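Phone line and front desk inspection, April round
Site: Todetby branch, ground floor and call room
Form 7, to be kept with the complaints folder

1. Main number is answered by a person within 4 rings
FAIL. Answered by a recording on ring two, which thanked me for my patience before I'd shown any.

2. Menu offers no more than five choices
FAIL. Seven. Choice six is "all other enquiries" and choice seven is "anything else". I tried both and got the same bloke.

3. Pressing zero reaches an operator
PASS, at 10:15 am. Pressed again at 12:40 pm and it went back to the start of the menu. Leaving it as a pass with a frown.

4. Hold music at a bearable volume
PASS with comment. Volume fine. The tune stops every 14 seconds for a voice saying your call is important, and each time the caller thinks they've been picked up. Ask Braris whether the gap can be lengthened. They set up the queue and should know where the setting lives.

5. Transfers announced before they happen
FAIL. Three test calls, two silent transfers, one dead line. Staff say the transfer and hang-up keys on the Jellia handsets sit side by side. They do. A dab of coloured nail polish on one of them would do until the handsets are replaced.

6. Postal address given on request
PASS, eventually. The first operator gave the old one. The correct address is now on a sticky note on each monitor, so the next inspection should check that the notes haven't migrated to the bin.

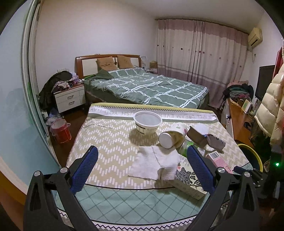 Patterned tablecloth, yellow border on the far edge.

7. Cables at operator desks secured, no trip hazard
FAIL at desk 4. Headset lead runs across the walkway to the only socket that works. Tape it down today, get the sparky in for the rest.

8. Headsets cleaned and ear pads intact
PASS. One pair of pads is bald but complete.

9. Complaints logged with a reference number
PASS. Log stands at 161 for the year so far. Reference numbers are being given out, though they run to eleven digits and are read at the speed of a race call.

10. After-hours message matches posted hours
FAIL. Message says we close at 5:30 pm, door says 5. Callers who believe the message meet the door.

11. Emergency exit from call room clear
FAIL on arrival, PASS on leaving. Two cartons of Vondráček brochures were moved to the storeroom – please don't bring them back.

Result: six items need fixing. Items 5 and 7 first. Item 11 to be looked at again without notice.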